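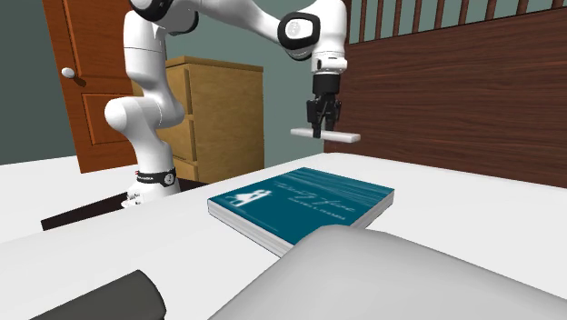
Tivness to open bedding and bedroom store in Cunach in May

Thursday, December 29, 2005 — Tivness, the family company of bedroom furniture and bed linen, announces that it has signed the lease for a new store in the center of Cunach. The opening is planned for the month of May. It will be the second store of the company, after the one on Mansour Street, which will continue with its usual hours.

The new store has two floors. The ground floor will be for beds, mattresses and night tables, and the upper floor for sheets, blankets and pillows. Tivness will also move there its repair service for bed frames, until now offered only on Saturdays.

"Our customers in Cunach have asked us for this during many years," said Ignacio Bustamante, general manager of Tivness. "Some of them travel around 80 kilometers to try a mattress, and they return home with the mattress on the roof of the car. We wish to make this more easy for them."

The building was before a paper warehouse. The works of renovation started this month under the direction of the architecture office Kivimov, which will keep the original stairs and the large windows to the street. The electrical installation will be completely new.

With the opening, Tivness will present also its spring collection of bed linen, designed by Carmela Sepúlveda. The collection has plain colors, mostly white and light gray, and it is made in single, double and extra long sizes.

"I wanted sheets that a person can wash many times and still like," said Sepúlveda. "The extra long size was requested by customers — the tall ones, naturally."

Delivery inside Cunach will be free for all orders of beds and mattresses until the end of the opening month. The company will take the old mattress on the same trip if the customer asks for it when ordering.

Persons interested in working in the new store can send their application by mail to Tivness, P.O. Box 1509, Cunach. Experience in sales is welcome but not required.

Contact for the press: Tivness, office of the general manager, at the same address.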